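How to tidy a bedside phone (and its ridiculous cord)

Guest rooms collect phones the way sheds collect paint tins. If you still keep a corded one by the bed, you will know that the phone takes up a modest patch of table and the cord takes the rest. I do the bedside tables at Grallance, where a round top makes matters worse, there being no corner to shove anything into.

You need a dry cloth, a barely damp cloth, a cotton bud and 30 minutes if you are the sort who gets cross with cords.

1. Clear the table. Glasses, books, the leaflet for a boat trip that stopped running in July.

2. Lift the handset and wipe it, earpiece and mouthpiece first. People breathe on these.

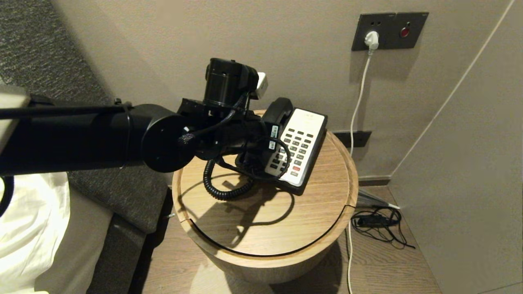

Handset up, cord hanging down in front of the phone.

3. Go between the keys with the cotton bud. Press as few as you can. My colleague Justinas Lukoševičius once cleaned his way through to the front desk 6 times in one morning, and they were very polite about the first two.

4. Now the cord. Hold it near the top and let the handset dangle just clear of the floor. It will spin like a bored child. Leave it alone until it stops, then run your fingers down the coils and flip back any that have turned the wrong way.

5. Put the handset back and set the phone towards the rear of the table, at a slant. Straight on looks smarter for a minute, but a slant is easier to reach from the pillow.

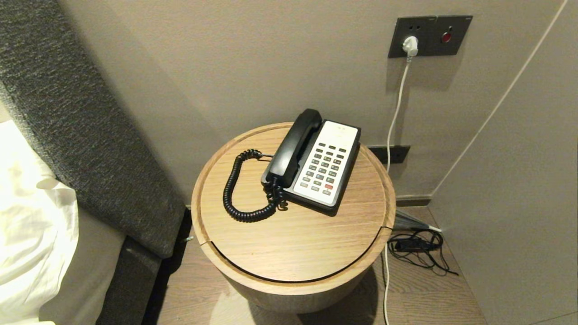
Phone at the back on a slant, and a cord that still needs step 4 again.

6. Wipe the wood along the grain. If your table has a groove round the top, as ours do, fold the cloth over a fingernail and follow it all the way round. I used to use Tuker polish for this and spent about 70 minutes getting it back out of the groove.
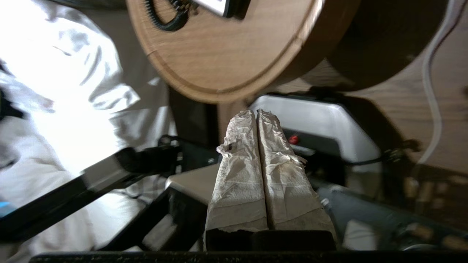
The groove near the rim, where crumbs go to retire.

7. Check any thin cable that runs down to the floor by the table. It wants to hang straight and lie where feet don't go.

Repeat on Thursday, or whenever the cord has knotted itself again.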